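Hill and Moorland Walking: Course Handout
Unit 4: Layers, waterproofs and looking after them

Read this before the second practical day. Bring whatever you normally walk in, even if you think it is unsuitable, because we will go through everybody's kit in the morning.

4.1 What the layers are for

Clothing for walking is usually described in three layers. The base layer sits next to the skin and moves sweat away from it. The mid layer traps air and keeps you warm. The shell keeps out wind and rain. On a mild day in September you may only wear the first of these and carry the other two.

The system works if each layer can be put on and taken off without much fuss. A mid layer that only fits under your jacket when you breathe in is too big for the jacket, or the jacket is too small for it. Try them on together before you buy either.

4.2 Base layers

Merino wool stays fairly warm when damp and can be worn for several days before it smells. It dries slowly and wears through at the shoulders if you carry a heavy rucksack. Polyester dries fast, costs less and smells sooner. Blends fall somewhere between the two. Cotton holds water and chills you when you stop. It is fine for a summer stroll by the canal and a poor choice for the tops.

A base layer should be close fitting but not tight. If the hem rides up when you lift your arms, you will have a cold strip above your waistband all day.

4.3 Mid layers

Fleece is the standard choice and the one we suggest for beginners. A thin fleece with a half zip is more useful than a thick one, as you can add a second over it. Down is very warm for its weight but loses most of its warmth when wet. Synthetic fill is heavier and copes better with drizzle.

The Brostia half zip in the loan cupboard is a typical thin fleece. The Honorato jacket next to it has synthetic fill. Handle both and compare the bulk when packed.

4.4 Waterproofs

A fabric may be waterproof while the jacket made from it is not. Look at the seams, which should be taped on the inside, and at the main zip, which needs a flap or a coated face. The hood should turn with your head and have a stiffened peak.

Breathable fabrics let some sweat vapour out. They do not let all of it out, and on a steep climb you will get damp from the inside whatever you paid. Open the zips, slow down, or take off the mid layer before you start to sweat heavily.

Overtrousers with long side zips go on over boots. Short zips mean taking your boots off, in the rain, standing on one leg. Practise at home.

4.5 Worked case: the Skuvthorpe round

The Skuvthorpe round is our second practical day. The high point is 1,486 feet and we expect to be out for around 7 hours, including stops. The climb from the car park is sheltered and most people overheat on it. The ridge is open to the west.

Start slightly cold. Wear the base layer and carry the fleece near the top of your rucksack. Put the fleece and shell on at the last wall, before the ridge -- once you are in the wind it is much harder to manage sleeves and straps. Eat something at the same time.

Pack weight matters less than people think on a day like this. A shell jacket of 372 grams is pleasant to carry, but a heavier one you already own will do the job.

4.6 Drying off and washing

Hang wet waterproofs at room temperature as soon as you get in. Do not leave them in the car overnight or put them on a radiator. Keep a dry towel and a change of socks at home end or in the boot of the car.

Wash shells with a soap-based cleaner, following the label. Ordinary detergent leaves a residue that attracts water. Close all zips and empty the pockets first. If rain no longer beads on the outside after washing, the water-repellent finish needs renewing with a spray or wash-in product. The Silta rucksacks we lend out should only be wiped down with lukewarm water.

Fleece can go in a cool wash without fabric softener. Turn it inside out -- it pills less that way. Down needs its own cleaner and a long, low tumble dry.
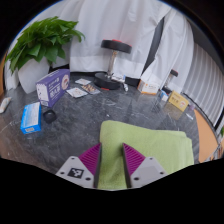 Fig. 4.1 Folded green towel on a marble top

4.7 Before the practical day

Check that your shell fits over your base layer and fleece together.
Test the hood with your hat on.
Put on your overtrousers over your boots at least once.
Line your rucksack with a strong plastic bag or a dry bag.
Pack spare gloves. The first pair will get wet.

If you need to borrow anything, fill in the loan sheet at the end of Unit 3 and hand it in at the next evening session. Loan jackets come in small, medium and large only.

Reading for next time: Unit 5, Boots, socks and gaiters.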